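Laundry and Drying Room Safety Checklist, with Comments
Brosstead Guest House, Isodthorpe
Date of walk-through: March 13, 2019
Form 2719, filled in by the house manager

A few words before the boxes. I know that most of you who get a copy of this only look for the items marked "Needs work," and that's fine, but I've put a good deal into the comments this time and I'd love it if you read them over a cup of coffee. The form itself is the same one we used in January. I've kept the same order too, starting at the hall door and going clockwise, so you can carry it with you and follow along.

Marks used: OK, Needs work, Fixed on the spot, Not checked.

GETTING IN AND OUT

Hall door opens all the way and closes by itself
OK
Comment: Such a relief after the winter we had with that door! The new closer from Cartwright is doing just what it should, and the door now shuts with a soft click that you can hear from the stairs. Please don't prop it open with the detergent bucket, even when you have your arms full. I've done it myself and I'm trying to stop.

Back door unlocks from inside without a key
OK
Comment: Turned the latch several times, went out, came back in. It's a little stiff in the cold and I gave it a squirt of dry lubricant while I was there.

Path between the doors is clear
Fixed on the spot
Comment: Two folding chairs and a bag of guest slippers had found their way in along the wall under the window. The chairs are back in the breakfast room. The slippers are in the linen closet, second shelf, and if anyone is looking for the pair with the blue lining, they're in there as well.

Outside step and handrail
Needs work
Comment: The rail wobbles where it meets the brick. It will hold a person who is only steadying themselves, but I wouldn't want to see anybody put their full weight on it with a basket on one hip. I've hung a note on it and asked for it to be re-anchored. Until then, please use the hall door when you're carrying anything heavy.

FLOOR AND LIGHT

Floor dry, mats lying flat
Needs work
Comment: Dry, yes. The mat in front of the sink has a curled corner that catches the toe of my shoe every single time. We've tried turning it over, we've tried the iron on low with a towel between, and I think we have to admit that the mat has reached the end of its life. A new one is on the shopping list, and I'd like the kind with a beveled edge if the store in town has it.

Ceiling lights and switch
OK
Comment: All working. The cover over the sink light had a collection of small flies in it, so I took it down and washed it, and the whole corner looks brighter.

Emergency light over the back door
OK
Comment: Held the test button for 30 seconds and it stayed on strong the whole time. I wrote the result on the tag.

WASHERS

Hoses and connections
OK
Comment: I ran a dry paper towel along every hose and around each fitting, which is an old trick and still the best one I know for finding a slow drip. The towel came back dusty and dry. The braided hoses still look new. I'd like them pulled forward and looked at from behind once the weather warms up and we have a quiet week.

Machines level and steady on spin
Needs work
Comment: The washer nearest the sink walks. It isn't dramatic, but it had moved enough to lean against its neighbor, and it makes a knocking noise that the guests in the room above have been very sweet about. I adjusted one foot and it was better on the next load, though not quite cured. Please keep bath mats out of that one for now, and split up any load with more than one big towel bundle in it.

Shutoff valves easy to reach and labeled
OK
Comment: The labels I made last fall have faded so I wrote them over in thick marker. If you have never turned these valves, ask me and we'll go do it together. It takes a minute, and you'll feel much calmer on the day a hose lets go.

DRYERS

Lint screens clean
Fixed on the spot
Comment: One was clean, one was wearing a sweater of its own. Dear ones, please, every load. Not at the end of the day, and not when it looks full. I've moved the little trash can so that it's right between the machines, and I've hung the soft brush on a hook at shoulder height so it can't wander off to the kitchen again.

Vent duct and outside flap
OK
Comment: Went outside with the dryer running and the flap was standing wide open with a good push of warm air. The duct was cleaned by the people from Fulau over the winter and they left us their sheet, which is in the blue folder. They suggested we have it done again within 9 months, so I've put a line on the wall calendar.

Space behind the dryers
Fixed on the spot
Comment: Four socks, a hotel pen that isn't ours, and a lot of fluff. I unplugged the machines before reaching in and vacuumed as far as the long nozzle would go. The socks are in the lost basket.

Items that should not be tumbled are kept apart
Needs work
Comment: I always ramble on this one, so bear with me. We now get more hand wash from guests than we used to, especially in the cold months, and it keeps ending up in the same bin as the sheets. Anything with a rubber backing, anything that has had cooking oil or cleaning solvent on it, and anything with foam inside stays out of the dryers completely, even if it has been washed first. Oily kitchen cloths are the ones I worry over the most. They go in the metal can with the lid, and they never get folded warm and stacked.

Heavy knits are a gentler problem. They won't burn the house down, but a big dark ribbed one holds an astonishing amount of water, and when it's pulled dripping from the washer and carried across the room it leaves a trail that somebody else slips in. Spin them a second time, lay them flat on the mesh rack, and keep the rack well back from the heater.
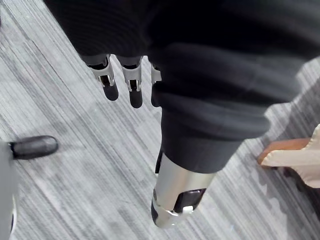
DRYING RACKS AND WALL HEATER

Nothing hanging over or near the heater
Fixed on the spot
Comment: One pillowcase on the corner of the guard. I took it down. The yellow tape on the floor marks the distance the racks need to keep, and I know it makes the room feel smaller, but please treat that tape as if it were a wall.

Heater guard firmly attached
OK
Comment: Gave it a good tug on both sides. One screw was a touch loose and I snugged it up.

Ceiling rack, rope and cleat
Needs work
Comment: I love this rack and I want it to live a long life. The rope is getting fuzzy where it passes over the pulley by the window. It isn't through, and the core looks sound to me, but this is a wooden rack above people's heads, so I have lowered it and tied a ribbon on it to say please don't use. The replacement rope is coming from Cartwright with the next order. When we put it back up, no more than one set of sheets at a time.

Folding racks, hinges and feet
OK
Comment: One rubber foot was missing and I found it under the ironing board, so that pair of mysteries solved each other.

IRONING CORNER

Iron cord and plug
OK
Comment: Ran my fingers along the cord with it unplugged. No cracks, no shiny spots.

Iron rest and board cover
Needs work
Comment: The cover has a scorch mark near the point and the padding is thin there. I've ordered a new one. The rest is in good shape and sits steady.

Iron turned off when I came in
OK
Comment: Thank you, whoever was in before me. It was off, unplugged and standing on its rest, and I was so pleased I told the cat.

PLUGS AND OUTLETS

Shock-protection outlet by the sink
OK
Comment: Pressed test, it clicked off. Pressed reset, it came back.

No extension cords in use
Fixed on the spot
Comment: There was one, coiled up behind the radio. I've put it in the tool drawer. The radio reaches the wall outlet perfectly well if you move it to the other end of the shelf, and the reception is nicer there anyway.

SOAPS, BLEACH AND STAIN REMOVERS

Everything in its own labeled container
Needs work
Comment: A jelly jar of something blue and unlabeled was on the shelf. I didn't sniff it and I didn't pour it out with anything else. It's set aside on the top shelf with a big question mark on it. If it's yours, come and tell me, I won't be cross. Bleach stays on the bottom shelf by itself.

Gloves and eye wash
OK
Comment: The eye wash bottles are sealed and in date. We're down to 6 pairs of gloves, mostly size small, and I've asked for medium next time.

FIRE SAFETY

Extinguisher on its hook, needle in the green
OK
Comment: Dusted it, signed the tag. Someone had hung a clothespin bag over it, and that bag now lives on the rack by the window.

Smoke alarm
OK
Comment: Tested while the guests were out at breakfast. Loud as ever. Fresh battery put in at the same time.

STILL TO DO

Handrail on the back step, new anchors
Mat for the sink
Washer nearest the sink, second look at the feet
Rope for the ceiling rack
Ironing board cover
Blue jar, find the owner
Separate bin for guest hand wash, with a lid if we can get one

I'll go around again as soon as the rope and the rail are done, and I'll add my notes at the bottom of this same sheet. If you spot something in the meantime, write it on the pad by the hall door with your initials. Pencil is fine. The pen never works in there.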